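Subject: Re: [kitchen-fitout] Filler panels and bench overhang, Kurnberg units

Brayden Wong wrote:

> We are pricing the Kurnberg job off the Prirnville drawings. Wall run is
> 3,046 mm between finished faces. Cheng cabinets are on order in the
> standard widths. Two questions. Do we split the filler between both ends
> or put it all at the fridge end? And is 40 mm overhang at the front still
> what people are using with the Wutamis doors?

Brayden,

Split or single depends on which way the end doors are hung. Going by the widths on your order, the carcasses leave 131 mm over the full run. If you put all of it at the fridge end it will read as a mistake from the doorway, and you will want a return panel behind it to stop the face flexing. I would give the wall end enough for the door and handle to clear the architrave, then put the remainder beside the fridge, where the ventilation gap takes up part of it anyway.

Check the run at bench height and again at the plinth. The figure on the drawings is between finished faces, but it doesn't say at what level. On plasterboard over old masonry I have had the two readings differ by more than the scribe allowance on the filler.

On the overhang, 40 mm is measured from the carcass, not from the door face. Take off the door thickness and the bumper and you have what the client will see. With a square-edge top that is adequate. With a bullnose, the drip line sits further back than you expect – allow for it or the top drawer fronts will cop the water.

Marbled tops are a separate matter. The pattern needs to be laid out before the joins are marked. This is the sort of cream and beige colour I mean:
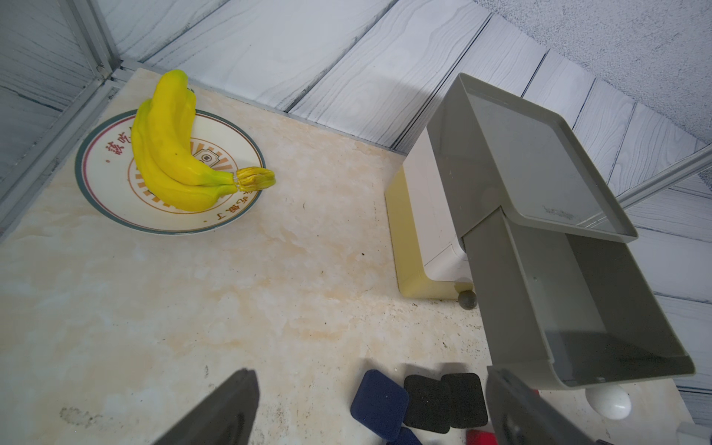
Marble-patterned top, cream and beige. Fruit on the plate is bananas.

Pale patterns hide crumbs and show up a poor mitre. If the veining runs diagonally, a butt join at the corner will interrupt it whatever you do, so put the join where the cooktop cut-out removes most of its length. Ask for the sheet layout in writing before anything is cut.

Order I would work in:

1. Level the base units from the high point of the floor and fix them to each other before fixing to the wall.

2. Template the top with the end panels on. Mark the pattern direction on the template.

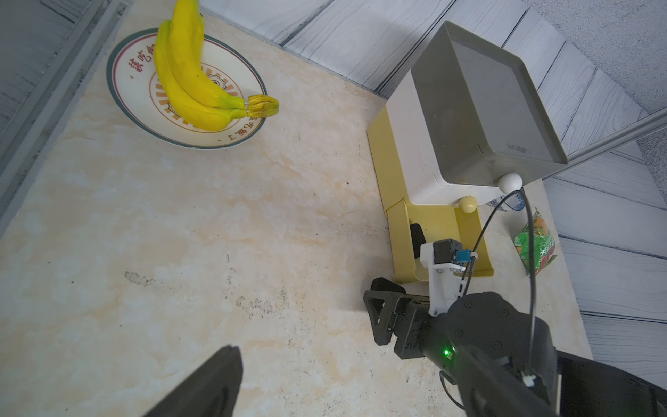 3. Dry-fit the top, check the overhang at both ends and the middle, then seal the cut edges.

4. Scribe the fillers last. Leave 2 mm at the wall for a colour-matched bead.

If the Cheng carcasses come with the adjustable rear legs, set those before the units go in. They can't be reached afterwards without pulling a drawer runner.

Post the plinth reading when you have it.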